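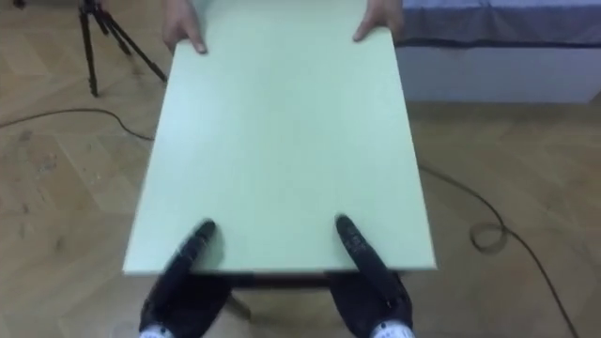

One user of the room replied that the lifting was never the hard part, and that what slowed people down was agreeing which way to turn once the table was off the floor. Several written replies said much the same. We had expected weight to be the main complaint when we drew up the form, and had given it four questions against one for turning.

4.2 Moving and setting down long tables

The room at Lumenta has 20 tables of the Ollix long pattern, bought under order 3207. They are laid out differently for classes, meals and meetings, so most of them are moved at least once on a working day. We collected 151 forms from people who had moved a table, and watched 40 moves from start to finish.

In nearly all the moves we watched, the table was held at its two short ends. People took hold by the top, with the fingers over the surface and the palm against the edge, even though the metal frame below gives a firmer grip. When asked, they said the frame was awkward to reach without stooping. The few who did hold the frame had moved these tables many times before.
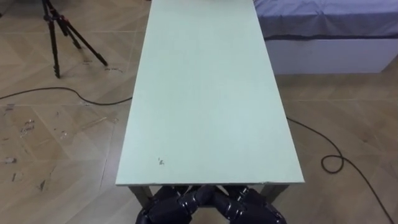
Turning took up more of the time than carrying. A pair would usually set off in a straight line, stop when one end came near a wall, and then talk over the turn with the table still in the air. Where one person called the turn before lifting, there was no stop. Setting down was quick but uneven – one end often reached the floor first, and the other was then dropped the last short distance. This was the most common cause of noise named on the forms.

We also looked at the condition of the tops. Small chips were found mainly along the short edges, where the tables are pushed up against each other in rows. Dark specks and smudges on the surface were recorded separately and are not treated here as damage from moving.

Figure 3. Long table with pale green top and dark metal frame, beside the wall. There are small chips along the front edge and a dark speck near the front left.
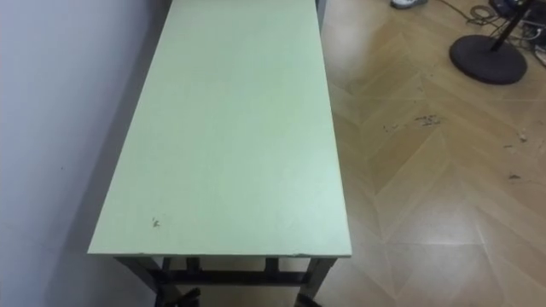 Placing a table next to a wall raised a further problem. With the long side against the wall, people could not easily walk round to check the far end, and many tables were left slightly askew. A strip of floor tape, as tried earlier in the Sikska rooms, was mentioned on some forms as a help. We did not test it. The forms also differed on how large a gap should be left for cleaning, and the written room rules give no figure for this.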